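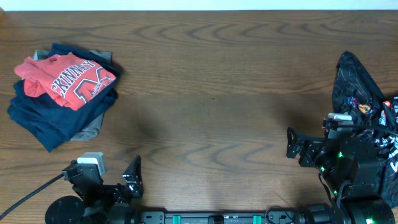 The two-arm table cell at our Skusia showroom, laundry side.

Dusari Two-Arm Table Cell

Come and see it work before you buy it

We could fill this page with numbers (and there are a few further down, for those who like them), but most of the people who end up ordering a Dusari tell us the same thing: they had to stand next to one first. So we keep a cell running at our Skusia showroom, and in May we open the doors to anybody who would like to spend a morning or an afternoon with it. Bring a colleague, bring the person who will have to clean it, bring your own work if you can carry it.

The Dusari is a pair of black arms on a shared rail, set up along one edge of an ordinary table. Each arm ends in a gripper and carries its own small camera at the wrist, so the cell gets a close look at whatever it is about to pick up. The green lights on the joints tell you the arm has power. Please keep your sleeves back when you see them!

What you will see on a visit

Clothes, mostly. We started with boxes and bottles like everybody else, and they made for a very dull hour. A pile of T-shirts is another matter – soft, floppy, never the same twice – and it gives you a fair idea of how the arms cope when the work won't hold its shape. We put a few shirts and dark garments on the table and leave them in a heap, and the cell has to find a hem or a collar and go from there. Some tries are lovely. Some end up with a sleeve in the wrong place, and we leave those in the demonstration too, as you will want to know what a bad try looks like before you own one.

A visit runs 2 hours. The first part is ours, and after that the table is yours. Visitors have brought aprons, tea towels and one very large flag. If your items are printed, shiny or very dark, do bring them along, as they are just the sort of thing worth trying on the day.

What comes with the cell

Two arms with parallel grippers
Mounting rail with clamps
Two wrist cameras, cables included
Qudah control software, first year included
Spare finger set
Printed setup guide

The table is not included. Nearly everyone has one they would like to use, and we are happy to look at a sketch of it first.

A few numbers

Reach per arm: 515 mm
Rated for 1,000 hours between service checks
Warranty: 2 years, parts and labor

Booking a place

Visits are free and the groups are small. Write to the Uda sales desk with the time of day that suits you and a line or two on what you would like to see handled. Morning places go first. There is parking behind the building, and coffee from the moment the door opens. If you can't travel, ask us about sending a bag of samples. We will run them on the cell and mail everything back to you, folded as well as the Dusari can manage it.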